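How many shirt folding examples before it's worth training?

Posted by Kastriot Stojanović

We're collecting folding examples with a pair of hand-held grippers, one per hand, in ordinary bedrooms. So far we have 236 takes, nearly all shirts on a bed. The policy reaches for the collar fine in replay but loses the sleeves. Do I keep recording or change something first?

Vlasta Jurić

Change something first. We had 900 takes in the Zala set and the sleeves were still bad, as every shirt started out flat and face up. Crumple it, turn it over, leave a sleeve out to one side. Swap the bedspread too — patterned covers gave us more trouble than plain ones. After 70 new takes with mixed starts we retrained and it was clearly better.

Also check that left and right are labeled the same way in every session. Ours got switched in September and it cost us a week. Keep both hands working near the shirt before you close on it.
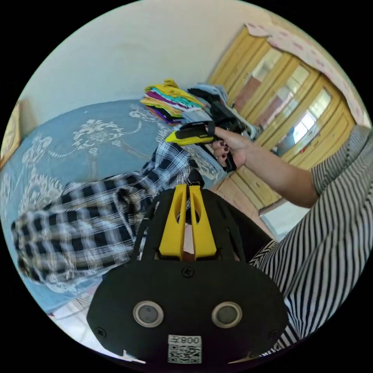 I would throw out any take where the person stops to think for a long time. The model learns the pause. Short, slightly messy takes are fine.

Elturard

More data always helps. We have more than 1929 and are still going.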